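Tiver Fitted Sheet
by Trireck

Home / Bedroom / Sheets / Fitted

Color: Oat (a beige that leans gray, or a gray that leans beige; we have stopped arguing)
Sizes: Twin, Full, Queen, King
Sold singly. Flat sheet and pillowcases are sold separately, to people who want them.

A fitted sheet has one job, and most of them quit around three in the morning. You know the corner. It's the one by your left shoulder, and it lets go with a small snap and then creeps down the bed until you wake up with your cheek on bare mattress. The Tiver was made by people who sleep badly and hold grudges.

The elastic runs all the way around the hem, where cheaper sheets put a few inches at each corner and hope. The pockets are cut deep enough for a thick mattress with a topper on it. If your mattress is on the thin side, you'll have extra cloth to tuck under, and you may find that more annoying than we do.

The fabric is 100 percent cotton in a plain weave with a thread count of 200. We could have printed 500 on the label, as others do, by counting every thread twice and adding a few for luck. Two hundred is plenty. It feels crisp for the first few washes, then softens, and by the end of summer it feels like something you stole from a good hotel.

About wrinkles

It wrinkles. It's cotton. There's no finish on it to stop that, and we don't plan to add one. Pull it on straight from the dryer and most of the creases will relax by bedtime. The rest are yours to keep. If you iron your fitted sheets, we admire you and have nothing further to offer.

Which way does it go on?

There's a small woven tab on the bottom right corner, sewn inside the hem. Start there. If you start anywhere else you'll get three corners on and then discover that the bed has become a different shape. We added the tab in April after a long run of emails on the subject, several of them in capital letters.

Goes with

Oat gets along with most things. It's quiet next to gray furniture and doesn't fight with white walls. It also does well under a strong color, and blue is the easy choice. Our own Stimley throw comes in two blues, and the Ban bed linen line has a darker one if you like your bedroom to look serious. Leave the blue in a heap on top and call it styling. We do.

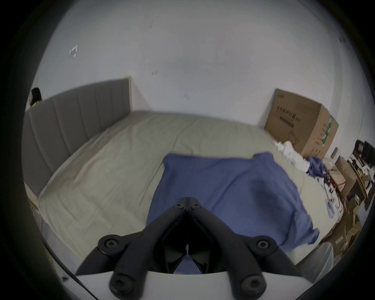 Beige-gray fitted sheet with a loose blue cloth, on a bed with a gray channel-stitched headboard. Bed and blue cloth not included.

Care

Machine wash warm, up to 60 minutes on a normal cycle. Tumble dry low and take it out while it still has a little damp in it. No bleach. Button up your duvet cover before washing the two together, or the sheet will climb inside and you'll find it on Thursday, still wet.

Folding

No instructions are supplied. We tried writing some, with drawings, and they made things worse. Roll it up, put it in a pillowcase and close the closet door.

Returns

Unwashed sheets can come back in the original cloth bag. Washed sheets can come back too if a seam has failed or the elastic has given up. Changing your mind about beige after the first wash doesn't count — but send us a note anyway, as we're collecting opinions for the next color and so far every one of them is "green."

Also in this line: Tiver Flat Sheet, Tiver Pillowcase (pair), Tiver Mattress Cover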